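FOR IMMEDIATE RELEASE

Kasard Press puts out free study guide on prayer for the dead

SENATHAM -- Kasard Press has a new study guide out this February, free to any church or home group that asks. Title: Asking on Their Behalf. Subject: whether Christians ought to pray for people who have died, and what the Bible says or doesn't say about it.

16 short chapters. Each one starts with a passage, read in full, then questions. No answer key. Second Maccabees gets 2 chapters, the early burial inscriptions get one, and the Reformers' objections are printed at length in there own words, in plain modern English.

The guide began as handouts for an evening class at Tuncer Chapel. People kept asking for copies to take home. Some had been told as children never to pray for a dead parent, others had done it every night of their lives. Both kinds sat at the same table and the talk got pretty warm at times.

Kasard takes no side. Readers who hold that the matter is settled at death will find their verses here. So will readers who don't. Where a verse is disputed the guide says so and gives both readings.

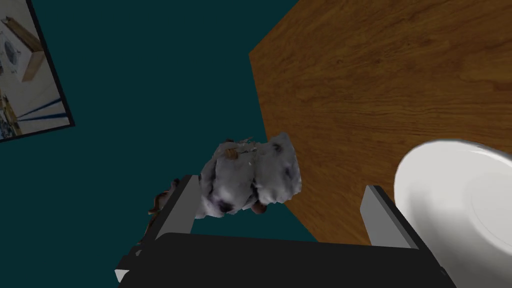 How to get it

Print copies can be ordered by mail or picked up at the chapel door before the evening class. Limit is 90 per congregation, postage paid inside the state. Groups wanting more should write first and we will see what is left in teh storeroom.

A large-print edition is coming in spring. Also an audio version, recorded by Zimo Audio, with the Psalms sung and not read.

Leaders' evening

Open session for group leaders at Tuncer Chapel, 7 p.m., runs roughly 2 hours. Coffee after. Bring your own Bible, any translation, with the Apocrypha if you have one. Doors on the parking lot side.

About Kasard Press

Small religious publisher in Senatham. Study guides, hymn leaflets, a yearly reading calendar. Not tied to any denomination.

Press copies on request from the Senatham office, mornings only.

###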